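I spent 121 minutes on hold with my county last month. I know the number because my phone keeps a log and I took a screenshot of it, like a crazy person, and sent it to my sister. I was calling about her respite hours. She takes care of our mom, who can't be left alone anymore, and the county pays for somebody to come in 12 hours a month so my sister can go to the dentist or sleep or sit in her car in a parking lot, which she says is her favorite.

Well, those 12 hours are up for "review." Everybody's are. We got the letter in July, two pages, and I read it three times before I understood that it was telling us something might be taken away. It said the county was "realigning community supports with assessed need." I've worked in a front office most of my life and I can write a foggy letter with the best of them, but wow.

So let me say my piece about this, because I've been saying it to my coworkers and they're tired of me.

Respite care is the cheapest thing the county does for families like mine. It has to be! My sister doesn't get paid. She's up two or three times a night, she does the pills and the bathing and the arguing about the bathing, and what she gets back is those few hours. If she quits (she won't, but she could, and her back might make the decision for her) Mom goes into a facility, and then the county and the state are on the hook for a whole lot more than a nice lady coming over to play cards. I don't need a consultant to work that out for me. But they hired one anyway, an outfit called Provano, and the report runs long and uses the word "efficiencies" the way my grandmother used butter.

I did read it. I printed it at work, sorry, boss. There's a line in one of the tables saying 3643 households in the county get some kind of in-home help, and that number is treated all the way through as the problem. Too many households, growing too fast. I kept looking for the part where it says what those households are saving everyone by keeping their people at home, and it isn't in there. Maybe it's in another report. If it is, I'd love a copy.

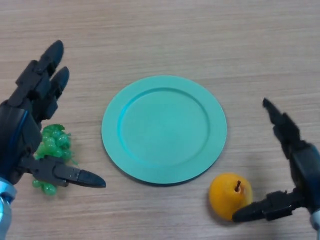 The other thing that gets me is the new eligibility form. The old one had a person attached to it. A caseworker came to the house, sat at the kitchen table, and watched Mom for an hour, and by the end of that hour she knew more than any form was ever going to tell her. The new one is on a website called Villovent and you fill it out yourself. It asks whether the person can prepare a meal. Yes or no. Okay, so Mom can get out the bread. She can get out the cheese. She will also turn on a burner for no reason and walk off to look for her purse. Is that a yes? My sister put no and then worried for two days that she'd lied to the government.

And you've got 30 days to get it in, with the medical paperwork, from a doctor's office that takes three weeks to call you back. Miss it and you're off the list and you start over. I asked the man who finally picked up my call what happens to people who don't have a computer, or who don't have a bossy sibling with a screenshot habit. He was nice about it. He said they could go to the library.

I know the money's tight, okay? I'm not a child. I pay property tax and I grumble about it like everyone else on my street. The state sends less than it used to and the county has to balance its books, I get that part. But this is the same county that found the money to redo the plaza in front of the Kovács Building, with the new benches and the lights in the ground, and I didn't hear anyone ask whether the benches were aligned with assessed need. I sit on those benches at lunch. They're fine. I'd trade every one of them for what my sister's about to lose.

What would I do instead? Leave the hours alone for anyone who's already been assessed, for one thing. Bring back the home visit, even if it's every other year. Put a phone number on the letter that a human being answers before supper. And hold the hearing at the Tirkitov Road senior center, in the evening, with somebody there to sit with the folks who can't be left by themselves, so the people doing the caring can come in and talk. Right now it's set for ten in the morning, downtown, with paid parking. My sister can't go. She'd have to use her respite hours.

I'll be there, though. I've already asked for the time off.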